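How to pack a school backpack so that it closes easily

My daughter's bag used to be so full on Tuesday that the zip would not move. We tried a few ways at home in Clunasham and now we do it like this every evening. It takes two minutes once you have the habit.

Before you start

Lay the bag flat on its back on the floor, with the front pocket up. Pull the straps out to the side so they do not lie under the bag. Open all the zips to the end.

Packing

1. Take everything out, also the old papers at the bottom.
2. Put the biggest books in first, against the back panel. The spine goes down.
3. Exercise books come next, then the pencil case on top of them.
4. Lunch box goes in the last free place, standing up. Ours is a Triller and it fits only this way.
5. Small things go in the front pocket. A water bottle belongs in the side pocket, never inside with the books.

Closing the zip

Hold the fabric near the top handle with one hand. With the other hand pull the slider slowly, and keep the cord in line with the zip. If it stops, go back a little and look for cloth caught in the teeth. Do not pull harder.

The navy bag on the floor, and its side pocket of mesh with the grey reflective band:

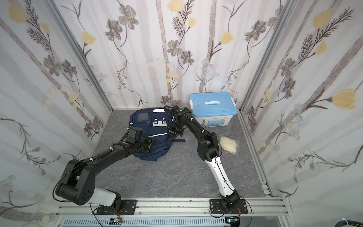
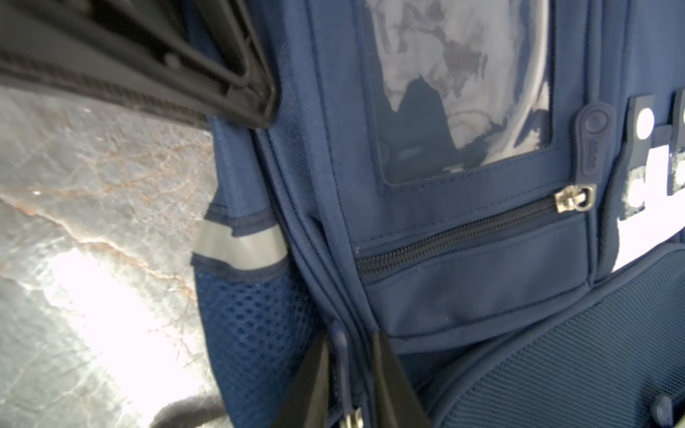
When the bag is closed, lift it by the top handle and shake it gently. If the books slide, open it again and put a jumper between them and the front. Then make the shoulder straps the same length on both sides.

Wipe the reflective parts with a damp cloth every few weeks, as dirt makes them dull. For a stiff zip I rub a candle on the teeth, and then I open and close it a few times.

Teodor Aasen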